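Clenden hand gripper: notes after two weeks of use

The Clenden is a hand-held gripper supplied by Karent as a kit for recording household tasks. Our workshop received one unit, at a list price of $481, and I have used it chiefly on soft goods. Fabric is where most tools of this type disappoint.

Assembly took one evening. The instructions are clear, although the pages on the linkage should be printed larger.

For the first trials I chose fleece. A narrow gathered end gives the two blue fingertips something to close on – a wide, flat band is harder to pick up from a plush blanket.
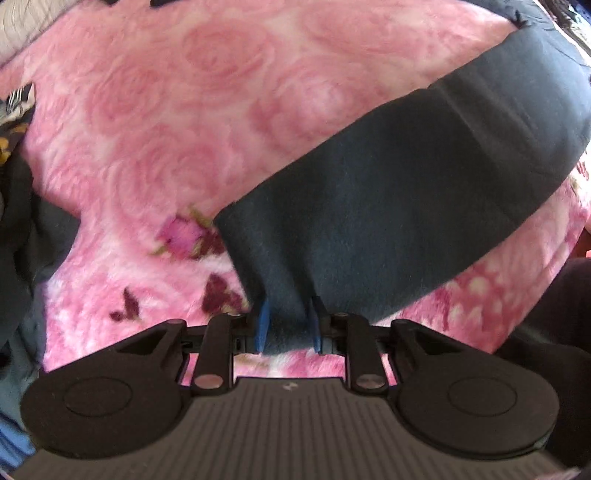 Points for buyers

The grip is good on thick cloth and less certain on thin cotton. The wide body tires the wrist in long sessions. Karent answers questions promptly, and spare fingertips may be ordered separately. I shall report on towels in February.

Kaan Ekinci
9 Jan 2019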